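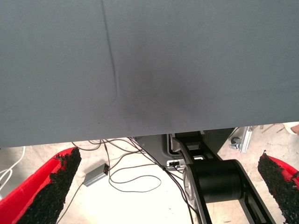 Gray cloth, hanging to an uneven hem.

Kamlesh Chaturvedi has spent most of his working life on small gearboxes, the kind fitted to awning winches, hand mixers and hospital beds. He runs the repair bench at Nelleck, where the usual complaint on the job sheet is one word: noise.

"People hear a whine and order a new gear," he says. "In most cases the teeth are fine. The spacing is wrong."

The spacing he means is backlash, the small amount of free play between two meshing gears. With too little, the teeth bind as the housing warms up. With too much, each reversal of load lands as a knock. Chaturvedi sets it with shims and checks it with a dial indicator before the cover goes back on.

Bevel gears take longer, as both shafts have to be positioned along their own axes. "You move one, you check the pattern, you move the other," he says. "If you move both at once you have learned nothing." The pattern is read in marking compound brushed thinly onto the teeth. A contact patch near the middle of the tooth is acceptable. A patch crowded toward the outer end means the shims come out again.

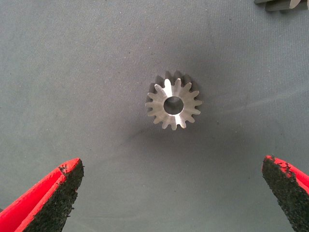
Khrystyna-Mariia Melnychuk puts more of the blame on grease. Her view, given by phone from Ovport, is that a correctly shimmed pair will still fail early if the wrong grade is packed in at assembly, and that too many shops keep a single tub for everything.

Chaturvedi accepts part of this. He keeps two grades and writes the one used inside the cover. "She is right that it gets ignored. I would still measure first."

His records go back to a Dantas winch job with 555 units, all returned for the same knock. The cause was a shim left out at the factory. Each unit took six minutes to correct once the procedure was settled, and 60 to write up to the customer's satisfaction.

Asked about training, he is brief. New staff strip and rebuild the same gearbox for eight days before they touch a paid job – always a Bradia unit, as the casing tolerates repeated opening. "By the end they can feel the play by hand. Then I make them use the indicator anyway."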